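Notebook, remote comms bench
December, started 7:30 in the morning

Second day with the Piltier gateway on the bench and I'm already fond of it. The job, for whoever picks this up after me: get tank level and pump status from the Timura well pads back to the office over one radio link, with store-and-forward so we stop losing readings every time the link drops. The old units just threw the data away. This one keeps it!

Setup this morning: gateway on the 24 V supply, three simulated level transmitters on the Modbus loop, a fourth input tied to the pump contact. Polling every 5 seconds. Left the radio on the dummy load and used the step attenuator to fake a bad path.

First run went badly for a dull reason. I had two devices on the same Modbus address and spent far too long blaming the firmware. Gemma Stockdale walked past, looked at the trace and said "that's two of them talking at once." She was right. Changed the address, clean polls ever since.
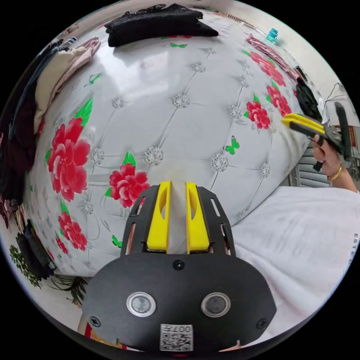 With that sorted I went after the buffering, the part I've been looking forward to all week. Pulled the antenna lead and left it off for 30 minutes while the inputs kept moving (I had the signal generator ramping the tank levels so no two readings would match). Plugged it back in and watched the queue drain. It sends newest first and then backfills, so the operator gets a live number right away and the trend fills in behind it. Lovely bit of design. The time stamps are from the moment of the poll and they stay that way all the way to the historian.

Total for the morning: 3,627 records in the historian, same number in the gateway's own log. I exported both and ran a diff, no gaps and no repeats.

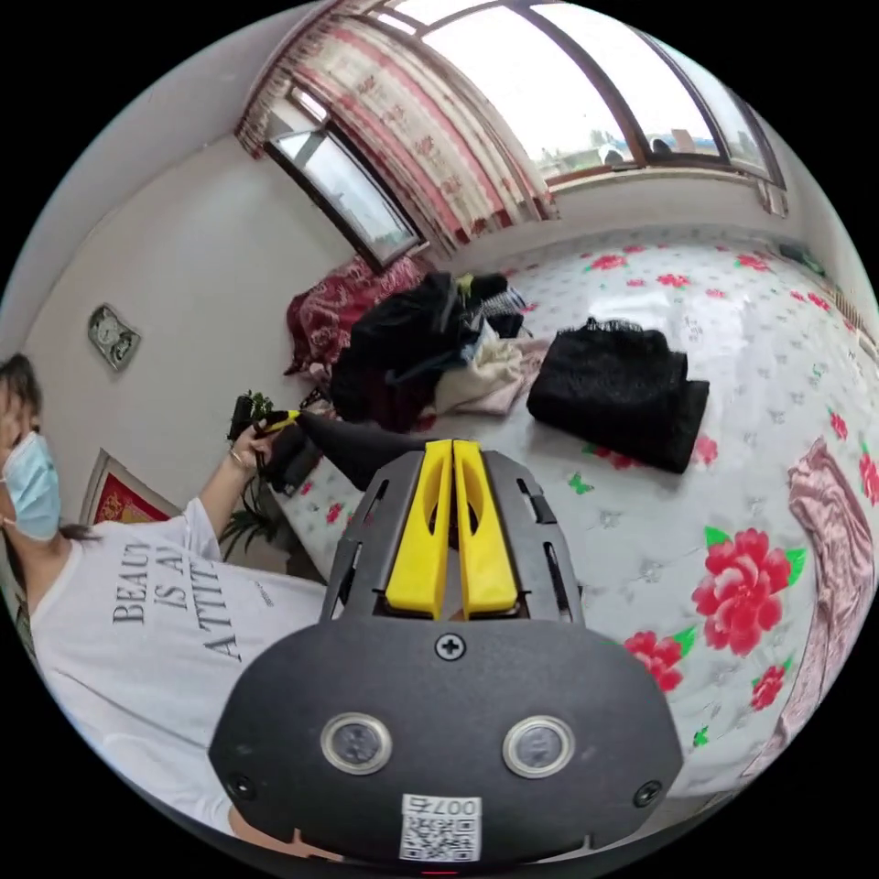
Gripper 007右, black piece across the bed edge.

After lunch, the security side. The Sastry site rules say no open service ports in the field, and the gateway ships with its web page turned on. Turned it off, moved admin to the VPN only, changed the default login, then scanned it from the guest laptop. Just the VPN port answers now. Modbus is only reachable from the serial side, so nobody can write to a pump from the office network by accident. I want a second pair of eyes on the firewall rules before it ships — they're in the shared folder with the config backup.

Still open: the firmware update is signed, but I haven't tried feeding it a bad file to see that it refuses. Want to do that one properly. 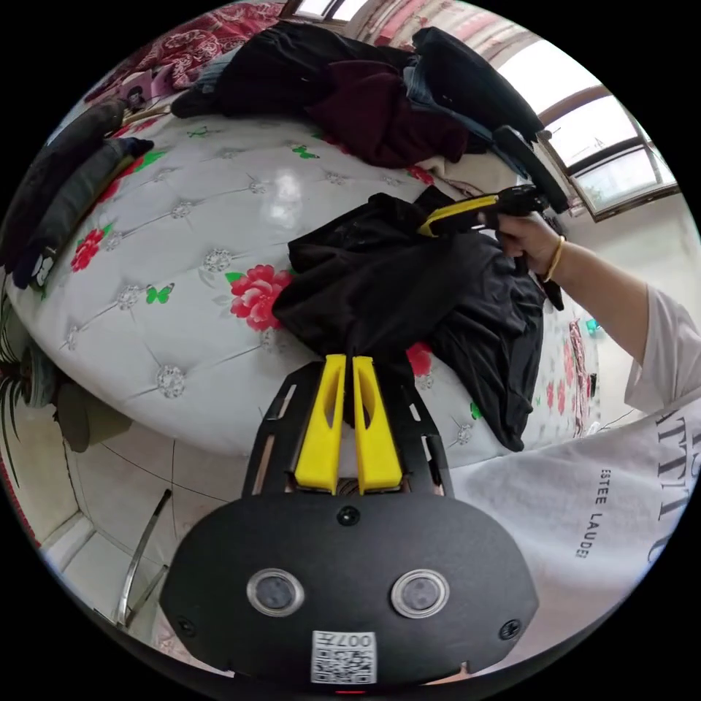
Power draw next. The Timura pads are solar and the batteries are old, so this matters more than the data sheet makes it sound. Idle is nice and low. Transmit peaks at roughly 140 mA at the supply, shorter bursts than I'd feared. If we batch the non-alarm points and only key up when there's something to send, I think the present panels will carry it through a gray week. Need to repeat that with the real radio power setting, as I had it turned down for the dummy load. 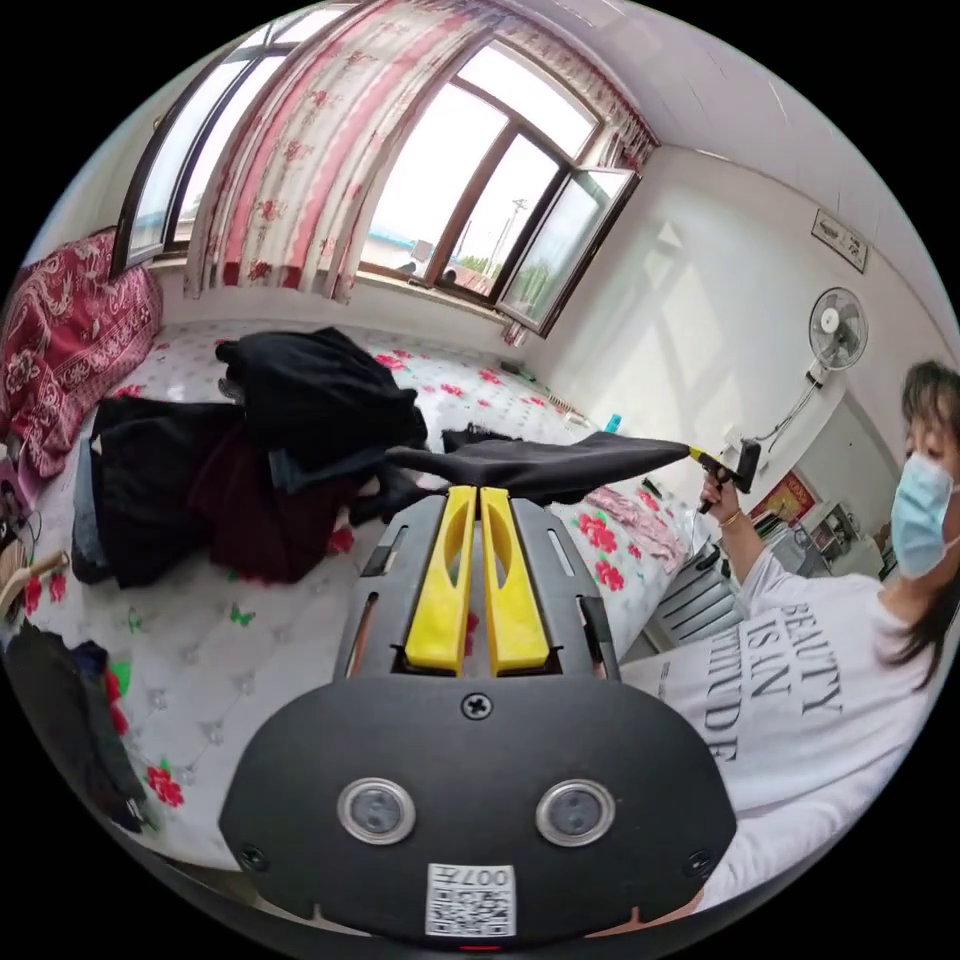 Photo: Zodus

Late afternoon: tried the alarm path. High level on tank two, link up, and the alarm was on the office screen before I'd turned my chair around. Link down, same alarm, and it goes to the head of the queue on reconnect, ahead of the routine points. So pleased with this. Acknowledge works from both ends, though the local button needs a long press and the manual doesn't mention it. I've stuck a note on the lid.

To do:
Bad firmware file test.
Current draw at full radio power.
Ask Gemma for the antenna heights at the north pad.
Cold soak overnight if the chamber is free.
Order more ferrules, we're nearly out of the red ones.

Left it polling overnight with the attenuator at its worst setting. Log is going to the bench drive.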